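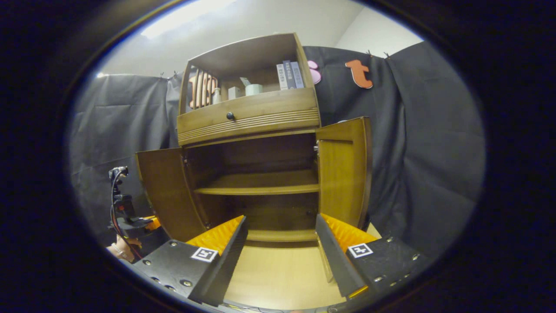 Cupboards first, shelves last. Been doing it the other way round for years and it's daft, you make the top pretty and then there's a heap of stuff on the floor from underneath and no energy left. So. Everything out of the bottom, doors wide open, leave them open. Wipe the inner shelf, wipe the ledge at the bottom where the crumbs and dead moths go. A cupboard like this one with a single shelf across the middle is easy, two levels, tall things below, flat things above, done. Don't put anything back yet.

Dark inside? They all are. Torch. Head torch if you've got one, both hands free. Venla Heiskanen wrote in to say she lines hers with plain white lining paper, cut 9 mm short on each side so it doesn't curl up at the edges. Tried it, works, looks nicer too.

Smell. Old wood cupboards hold on to it. Saucer of bicarb overnight with the doors shut, then doors open all of the next day. Not vinegar on waxed wood please. I did a patch in March and it went cloudy and I had to rewax the whole door.

Grooves and ridges. Any drawer front with a ridged band collects dust in every single groove and a cloth just skates over the top. Use a dry soft toothbrush, go along the groove not across. Then a barely damp cotton bud for the sticky bits round the knob. If you're polishing, hardly any on the brush, it cakes and goes white and then you're picking it out with a cocktail stick watching telly. Ask me how I know.

Sticking drawer. Take it out, turn it over, rub a candle stub along the runners. Back in, out, in, out. Still sticking, then a light sand on the high spot, 600 grit is too fine for this I've found, go coarser and finish with the 600. Candle again. Gerrit Zulu swears by soap. Soap goes tacky in a damp house, mine did anyway.

One knob in the middle of a wide drawer means pull straight and pull slow. Yank it from an angle and it'll jam. Heavy stuff in the centre of the drawer, light stuff to the sides. And check the screw on the inside while you're there, quarter turn usualy does it. Wobbly even when tight = washer.

Doors that swing open on their own. Check the cabinet's level before touching the hinges!! Bit of folded card under a front foot, see if it behaves. If it does, swap the card for a proper shim. Then the catch. Wipe it, tighten it, a tiny bit of bend if it's the springy kind. Hinges last.

The open bit on top. Now you can have fun. Books at one end, upright, three or four is plenty, and they hold each other up if the end one is against the side panel. Biggest thing the other end. Small stuff between, bottles and boxes and little pots, with gaps. Small things in front of big things just look like a queue. Anything with a card propped up behind it, pot in front stops the card sliding, no blu tack needed.

Dusting open shelves: slide everything left, do the right, slide everything right, do the left. Two minutes. Taking it all off means you won't bother, I know I don't. Felt pads under anything pottery or you'll get rings and scratches in the finish.

Putting back. Only what you'd go looking for. Khanyisile Kruger does a "don't know" box, tapes it shut, writes the month on, and if it's still taped six months later off it goes unopened. Braver than me, I'd peek.

More on wax and scratches next time, got to go, the shop shuts at 5 and I'm out of candles.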